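The stairs come first, says Ewurabena

I'd been meaning to talk to Ewurabena Ackah ever since I heard she'd taken on the stairs at the old Druvodska building. If you've never been inside, it's the long one behind the bus depot that used to be a textile office and is now a bit of everything: studios upstairs, storage downstairs, a dance class somewhere in the middle that you can hear before you find it. I turned up on a drizzly morning with two coffees and she was already sitting on the third step from the bottom, sanding block in her lap, telling somebody on the phone that no, he could not have the varnish delivered on a Friday.

"Sorry," she said when she'd hung up. "Josué. Lovely man. Thinks varnish dries when you tell it to."

Josué Figueiredo is the building manager, and he's the one who rang her in August. Up to then the plan had been to rip the staircase out and put in steel. Ewurabena came to give a price on the demolition offcuts (she buys old timber, her shed is legendary) and ended up arguing to keep the lot.

"I came for the handrail," she said. "I really did. I had a buyer in mind and everything. Then I put my hand on it and walked up to the landing and back down again, and I thought, well, I can't be the one who cuts this up."

I asked what was so special about it and got a look.

"Have you walked up it? Go on. Walk up it."

So I put my coffee down and walked up it. And okay, fair enough! The rail starts at a big square post and then sweeps round, and your hand never has to let go. There's another rail following along with it, and the whole thing feels like it was made by someone who enjoyed the job. I came back down and told her so, and she looked pleased, as if I'd complimented a grandchild.

She learned the trade from Kęstutis Vaher, who ran a joinery out of a double garage and had her steaming timber for bends when she was still in high school. I wanted to know what he was like as a teacher.

"Quiet. Very, very quiet. He'd pick up your piece, look down the length of it, and put it back on the bench. If he put it back the same way up it was good. If he turned it over you started again." She laughed. "I went home crying over a turned-over piece more than once. But I can still hear when a joint's loose, and that's him."

Her day here has an odd shape to it. The building stays open while she works, which means people are going up and down the very thing she's trying to fix. She does the treads early, the posts and rails through the middle of the day, and anything smelly at the end when the studios have emptied out.

"You get used to stopping. I hear feet, I move my knees over, they say sorry, I say you're right, and off they go. I know everyone's shoes now. I wouldn't know half their faces."

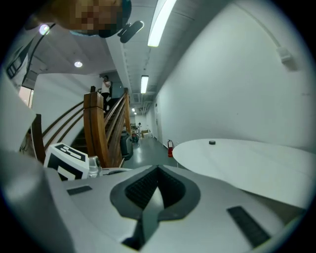 I told her I'm not usually a hallway person. I walk through them looking at my phone. She said most of us do, and that it's a shame, because a hallway is the one room everyone in a building shares.

"People spend all their money on the room where they sit down," she said. "Then they walk in past ducts and bins and a tube light, every day, for years. I'm not complaining about ducts, you need ducts. But if you've got one good thing in a corridor, look after the good thing."

The ducts are staying, by the way. So are the long fluorescent lights, at least until next year's budget. I asked whether that bothered her, all that overhead clutter running along above her nice timber, and she took a while to answer.

"It did at first. I wanted it boxed in, I wanted warm lamps, I had drawings. Man-lok talked me out of it."

Man-lok Lui rents one of the upstairs studios and makes lampshades, so you'd think he'd have been the first in line for new lights. I caught him later on his way in and he was quite firm about it. "It's a working building," he told me. "If you make it look like a hotel they'll charge us like a hotel." Hard to argue with that.

Back on the third step, I asked about the floor. It's a greyish green, shiny as anything, and it runs off down the corridor a long way. I'd assumed it was one of the things she hated.

"No! I love the floor. It bounces the light up under the stairs, so you can see what you're doing down there. I've worked on staircases where I had to lie on my back with a torch in my teeth."

Under the stairs is a sore point, mind you. Every staircase in the world has a space under it and every one of those spaces fills up with things. Ewurabena's theory is that it's like the chair in your bedroom where the clothes go. You clear it, you feel marvellous, and by the weekend there's something there again. She's had a running battle over it with Cleiton Cordeiro, who handles deliveries for the ground floor tenants and is, she says, the nicest person she's ever wanted to throttle.

"He asks so politely. 'Could I just leave this here until lunch?' And I say yes, and then it's Thursday."

Cleiton was unrepentant when I found him. "Where else is it going to go?" he said. "She's got a shed. I've got a corridor." They've since come to an agreement: the bin on wheels can live under there, seeing as it rolls out of the way when she needs to get in, and his cardboard stays well down the hall. The fire extinguisher on the wall has to be reachable at all times, and on that one they were always in agreement.

I wanted to get into the nuts and bolts, so she walked me through what she's been doing. There were 6 spindles too far gone to save, all on the upper run, and she's turned new ones to match. (She wrote the number on my hand when I asked, because I'd forgotten my notebook. I'd like to say that was the first time.) The old finish came off with a scraper, and I mean a hand scraper, hour after hour. She tried a chemical stripper on a corner nobody would look at and didn't like what it did to the colour.

For oil she swears by Plimis, which I'd never heard of. She buys it from a fellow at Öberg, the paint place out past the rail yards, and she puts it on with a cotton rag and then walks away.

"That's the bit people get wrong. They keep fiddling. Put it on, wipe it back, go and have your tea."

And the squeak? Anyone who has been in the building will know the squeak. There was a tread about halfway up that made a noise like a startled goose, and the dance class used to set their warm-up by it, or so I was told. She's fixed it with a pair of glue blocks tucked in from behind. I asked if anyone had thanked her.

"I've had complaints! A woman stopped me and said she used to know when her son was coming down. Now he just appears."

The money side of it is less cheerful. The whole job is being done on a small grant and a whip-round among the tenants, and the whip-round came up 200 dollars short. Trolel, the outfit that owns the cafe on the corner, has offered to cover the gap if they can hang a sign at the bottom of the stairs. Ewurabena isn't keen. "Put it on the wall," she said. "Put it on the ceiling for all I care. No screws in my post."

I asked how she'd know when she was finished, and she didn't have much of an answer. There's the top landing still to do, and a patch on the lower rail where the grain runs the wrong way and she wants another go at it. Josué would like it wrapped up before the holidays. She'd like Josué to stop using the word "wrapped".

Before I left I asked the question I always ask, which is what she'd tell someone with a tired old staircase at home and not much cash.

"Wash it," she said straight away. "Warm water, drop of soap, wring the cloth right out. Half of what people call damage is hand grease. Then sit on it for a bit and look. You'll see what it needs."

And then a pair of boots came in from the street, she moved her knees over without looking up, and I took the empty cups out to the bin by the depot. She's there most mornings until the end of November if you want to see how it's coming along. Ask before you touch the rail, it might be freshly oiled.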